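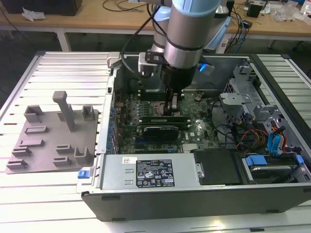
An open desktop computer lies on its side on a workbench, a green memory module resting across the board.

DRASTLEY — The Drastley Public Library will extend its home computer lending program to the Greseck and Alipour branches in July, the library announced this week. The program allows adult cardholders to borrow a desktop computer, monitor and keyboard for up to eight weeks at no charge.

The library currently has 200 computers available for loan. A further 336 will be added before the two branches begin lending, bringing the total to 536. Demand has been strong since the program opened at the main library, and 568 households have now borrowed equipment at least once.

“Many of our residents apply for work, renew benefits and complete coursework online,” said Paraschiva Munteanu, director of library services. “A phone is often the only device in the home, and these tasks are hard to finish on a phone. We are pleased to bring the service closer to residents on the east side.” 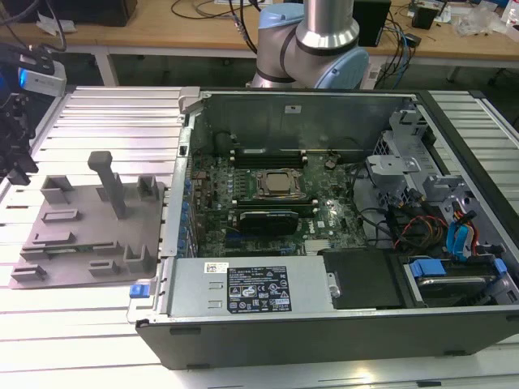
The inside of a desktop computer, with the processor in its socket and a black graphics card below it.

Borrowers must be 18 or older and hold a library card in good standing. Proof of address is required at the time of the first loan. Loans may be renewed once if no other household is waiting. Equipment must be returned to the branch from which it was borrowed.

Delivery is available to residents who are unable to travel to a branch — requests should be made by telephone at least one week in advance. Drosex, a local moving company, has agreed to provide the delivery service through the end of the year.

Reservations for the Greseck and Alipour branches will be accepted at the main library desk beginning at 9 a.m. on the first day of July.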